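Section 5. Descaling the Zalley countertop kettle

The box says the Zalley needs descaling "only rarely." Treat that with suspicion. How often you need to do it depends on your water, and the people who wrote the box have not tasted your water. If you live in a hard water area, start by looking inside once a month and decide from there.

The strip that comes in the packet is supposed to tell you your hardness. It gives one of five colors, two of which look the same under kitchen lighting. A reading from your water company is better. Ours came back at 163 parts per million, and the strip had called that soft.

What you need

White vinegar or plain citric acid
A measuring cup
A bowl to pour into
A soft cloth

You do not need the Wullura descaling sachets. The main ingredient printed on the packet is citric acid, and the rest of the packet is mostly promises.

Steps

1. Unplug the kettle and let it cool.

2. Lift out the spout filter. It is meant to "click free." On ours it had to be worked loose from the left side.

3. Fill to the halfway line with equal parts vinegar and water. If you use citric acid, dissolve it in the water first.

4. Put the kettle back on its base and bring it to a boil, then switch it off. Stay close by, as the mix can foam.

5. Leave it for 11 minutes. The quick-start card says 5, which did very little to the ring around the heating plate.

6. Unplug again and pour the liquid away slowly. Wipe the inside with the cloth.

7. Fill with fresh water, boil, and empty. Do this twice. If it still smells of vinegar, do it again.

8. Rinse the filter under the tap and press it back in.

CAUTION: Never mix vinegar with bleach or any cleaner that contains bleach. Do not put the base in water, whatever you may have read about it being "splash safe."

NOTE: The maker claims the heating plate is good for up to 3000 boils. We have no way to check that and neither do you, so don't use it to plan anything.

5.1 Soaking the small parts

The filter and the lid seal can be soaked apart from the kettle. Any bowl that holds enough liquid to cover them will do - the Stubbs soaking tray sold for the job is a bowl with a logo. Use one cup of warm water to one spoon of citric acid. Take the seal out as soon as the white crust wipes off.
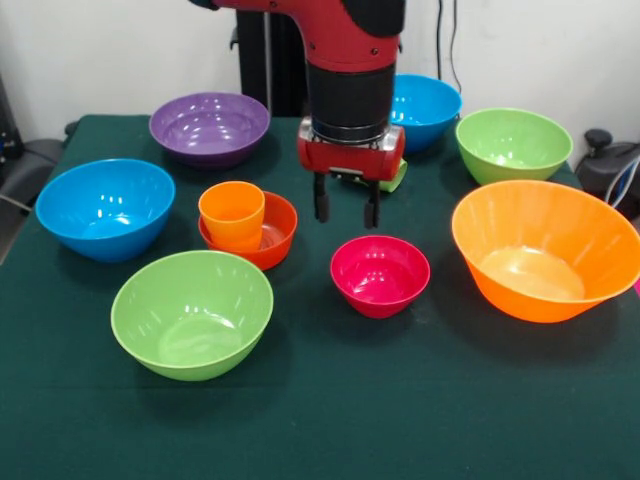

Kiprono Wanyama wrote in to say that the seal should not go in acid at all: his went stiff after a second soak, the lid stopped closing flush, and a Hikau replacement cost nearly as much as a new lid. He now scrubs it with warm water and dish soap and says the crust comes off just as well, only slower.

We have not seen a seal go stiff, but one soak proves nothing either way. If yours already feels hard, skip the acid and use soap.

5.2 If the kettle shuts off early after descaling

Check that the lid is fully down and the base is dry. Then look for loose flakes on the plate and rinse them out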